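Dovis Sock Trays – Frequently Asked Questions

We collected in this page the questions which customers in Calstead and Demton ask us most often about the sock trays. If your question is missing, please write to us and we will answer in one or two working days.

Which sizes do you sell?

We have two trays at the moment. The Nseir has twelve compartments, four rows of three. The small one has six. Both are made of wood and both are delivered already assembled.

Will the tray fit in my drawer?

The Nseir is 336 mm wide. Please measure the inside of the drawer, not the front panel, and leave 5 mm free on each side. Many customers forget that the drawer runners also take space. The tray can stand on a shelf or on a table as well, it does not need a drawer.

One sock or one pair in each compartment?

This is your choice. Most people put one folded pair in each compartment. During sorting it can be easier to give a place to every single sock first, and to join the pairs when the laundry basket is empty.

Do I have to fold the socks?

No. A sock can also lie bunched, the dividing walls will hold it in its place. Folded socks are of course nicer to look at, and two thick pairs will not fit together in one compartment.
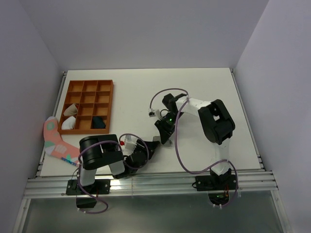 Sorting in progress: beige, white and navy socks in the tray, a pink patterned one still outside.

Is there a correct order for the colors?

There is no rule. We suggest keeping dark socks on one side and light socks on the other, so you can find a navy sock in the morning without taking it for a black one. Patterned socks are easy to recognize and can go anywhere.

What do I do with a sock that has no partner?

Leave one compartment for single socks – we use the last one in the bottom row. Look through it once a month. If the partner did not come back until then, the sock makes a good dust cloth.

How do I clean the tray?

Take out the socks and wipe the wood with a soft cloth, a little damp. Let it dry completely before you fill it again. Please do not put the tray in water, and do not use cleaners with bleach.

Can I put damp socks inside?

Please don't. The wood can get stains and the socks will smell.

Can I return the tray?

Yes, within 30 days, if it is clean and without scratches. Keep the box, please. Returns go to our Demton address, which is printed on the delivery note. Trays bought in the Calstead shop can be brought back there also.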